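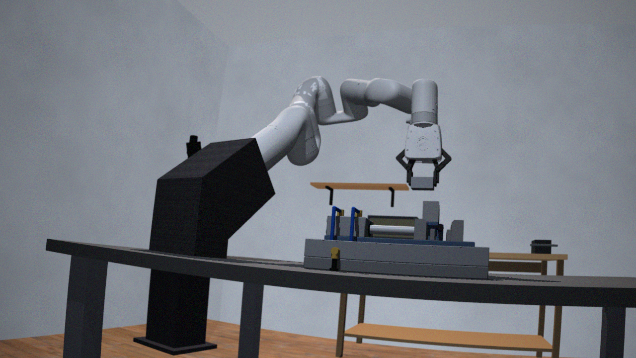
Kodunwood Campaign Money Desk

Print this page | E-mail this page

26th December

KODUNWOOD GROUP QUESTIONS GALBRAITH DONOR DINNER

The Kodunwood Campaign Money Desk today asked mayoral candidate Fergus Skinner to explain how a dinner billed as a small gathering of neighbors brought in $3952 from guests who mostly gave addresses outside the city.

The Skinner campaign says the host, property firm Galbraith, paid for nothing except the room. We would like to see the bill. A room for the evening at the Stindeck Hotel is listed at $1000, and no such sum shows up in the campaign's filing, either as a gift or as a cost.
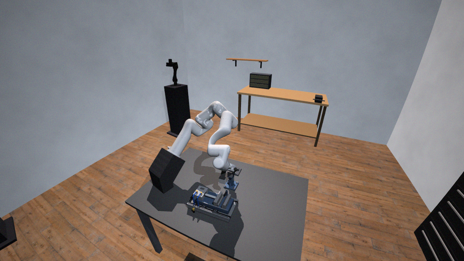 The filing does list 10 checks written by people who gave Galbraith as their employer. The campaign calls this a coincidence. Perhaps it is.

"We were told in April that every donor would be named and every favor written down," said Annag Niven, who runs the desk. "I have read the report twice and I still can't tell who bought dinner."

The desk has asked for a corrected report.

Related items
Skinner Skips Lernska Street Forum
Who Pays for Yard Signs?
Council Gift Rules: Our Reply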